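3.2 Gripper setup and finger care

The cell uses one arm with a two-finger parallel gripper and a small wrist camera. The camera sits behind the gripper housing and looks along the fingers, so the housing fills the lower part of every image and the fingers run up through it. We chose this mounting because it keeps the contact point in view during the whole approach. The cost is that any change to the fingers also changes what the camera sees, and a policy trained before the change can behave differently after it.

The fingers are slim metal bars with a polished finish. Each one is held in its slot by two screws. In the first weeks at Plostdale we tightened these screws by hand and did not record the torque. After a few long sessions one finger could be moved slightly at the tip with light pressure. The operator, Chiamaka Idahosa, noticed this when the arm began to close a little to one side of small food items. The joint readings had not changed, and the calibration target still passed.

From then on we used a fixed routine. Before each session the arm is moved to a rest pose and the gripper is opened fully. The fingers are wiped with a lint-free cloth, first along the length and then at the slots, where crumbs collect. The operator checks each finger for play, then closes the gripper on a 17 mm gauge block and compares the reported width with the block. If the two differ by more than the limit in the cell log, the screws are loosened, the fingers are seated again and the check is repeated. The whole routine takes about 40 seconds when nothing has to be adjusted.

A wrist image is saved with the gripper open over the table as it has been laid out for that session. Figure 4 is one of these images. The right finger is wider in the view than the left and leans toward the upper right, and both show bright reflections. The left finger also passes in front of the round baked item on the floral surface, so part of a possible target is hidden from the camera at this pose. Operators compare the saved image with the previous one from the same pose, looking only at the fingers and the housing. The objects on the table are expected to differ.

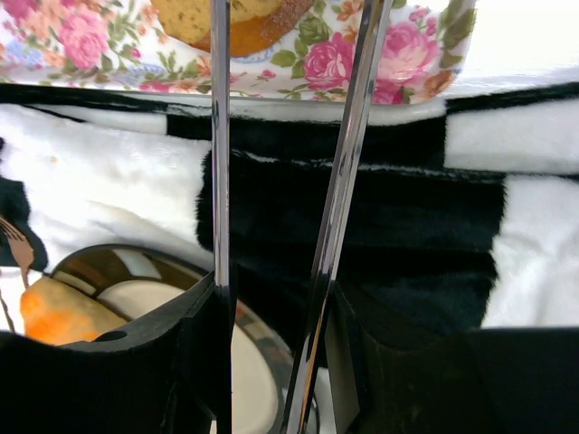 Figure 4. Wrist camera view with the gripper open over a food layout on a black-and-white plush blanket.

3.3 Cleaning intervals and logged faults

Over the study period the cell ran 657 grasp sessions. Octavio Escobar kept the maintenance log, which lists every wipe, reseat and screw change by session number. Reseating was needed 17 times. Most of these entries came after work with crumbly or sticky food, and a few came after the fingers had touched the table during a failed approach.

We also replaced the finger screws every 80 sessions, whether or not they looked worn. The interval was set by Grateck, who built the gripper mount, and we did not test a longer one. Long fibers from soft table covers were a smaller problem. They caught at the base of the fingers and had to be pulled out with tweezers — a cloth only pushed them deeper into the slot.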